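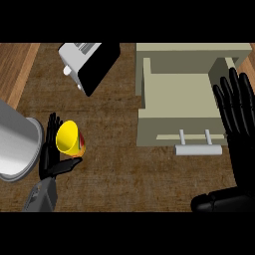 Qui sommes-nous

Le club robotique de Bremport. Un club d'élèves, ouvert à toutes les filières, pas seulement aux matheux. On se retrouve dans la salle info du bâtiment B, après les cours, jusqu'à la fermeture (18 h 30, et le portail n'attend pas).

Ce qu'on fait : de la manipulation à deux bras. En simulation d'abord, toujours. Deux bras, deux mains à doigts articulés, une table en bois virtuelle, des objets de cuisine. Attraper un gobelet sans le renverser, saisir la poignée d'un tiroir, ouvrir, poser, refermer. Ça a l'air bête dit comme ça. Essayez.

Le projet de l'année s'appelle Troltix. Une cuisine simulée, des tâches de plus en plus longues, et un programme de commande écrit par les élèves. La main gauche s'occupe du gobelet jaune, la main droite du meuble à tiroir. Le plus dur c'est le pouce. Tout le monde le dit au bout de deux séances : les quatre autres doigts suivent à peu près, le pouce fait ce qu'il veut. On y a passé le mois de novembre presque entier.

Comment c'est organisé

5 équipes, mélangées par niveau. Chaque équipe a un poste et un cahier. Le cahier est obligatoire, papier, on y tient : ce qu'on a essayé, ce qui a raté, les réglages. Les rôles tournent toutes les 3 séances :
pilotage (celui ou celle qui téléopère les bras pour enregistrer les démonstrations)
code
objets et décor : modèles 3D, textures, masses, frottements
relecture, c'est-à-dire regarder les essais des autres et noter où ça coince

Objectif fixé à la rentrée : 400 démonstrations enregistrées et relues. Pas juste enregistrées, relues. Une démo où le gobelet traverse la table, poubelle.

Niveau demandé : aucun. Il y a des débutants complets chaque année. Un peu de Python aide, on l'apprend sur place. Savoir lire un message d'erreur jusqu'au bout aide encore plus.

Le concours

On participe à la coupe Dlamini, catégorie simulation, lycées. L'épreuve : une table jamais vue avant, une consigne, trente minutes pour adapter son programme. La position des meubles change, les objets aussi. Il faut donc un code que l'équipe comprend vraiment, pas un truc recopié la veille. Chaque équipe du club passe d'abord une épreuve blanche en interne, avec le même réglement. Deux équipes sont ensuite envoyées. Les autres viennent quand même, il y a de la place dans le car.

Un peu d'histoire

Au départ, un atelier de programmation le midi, avec un petit robot à roues qui suivait une ligne de scotch noir. Le robot existe encore, il est dans l'armoire, une roue en moins. Puis la société Sornov nous a ouvert un accès à ses postes de calcul pour les essais de nuit, et on est passés à la simulation. Moins de pièces cassées, beaucoup plus d'essais, et chacun peut travailler en même temps au lieu de faire la queue devant une seule machine.

Pour s'inscrire

30 places. Les inscriptions pour la rentrée sont ouvertes depuis le 18/06/2024, fiche à retirer à la vie scolaire, à rendre signée avant les vacances de juillet. Adhésion gratuite. Les élèves déja membres doivent refaire une fiche, oui, tous les ans.

À apporter : un cahier grand format, une clé USB, un casque si possible. Ordinateur perso accepté mais pas nécéssaire.

Parents, futurs élèves, curieux : la salle est ouverte aux visiteurs pendant les portes ouvertes, on peut prendre les commandes d'un bras et tenter le tiroir soi-même. Pour les collèges du secteur, séances découverte sur demande auprès du secrétariat.

Page tenue par les élèves du club. Une erreur, un lien mort : laissez un mot dans le casier du club, à côté de la salle des profs.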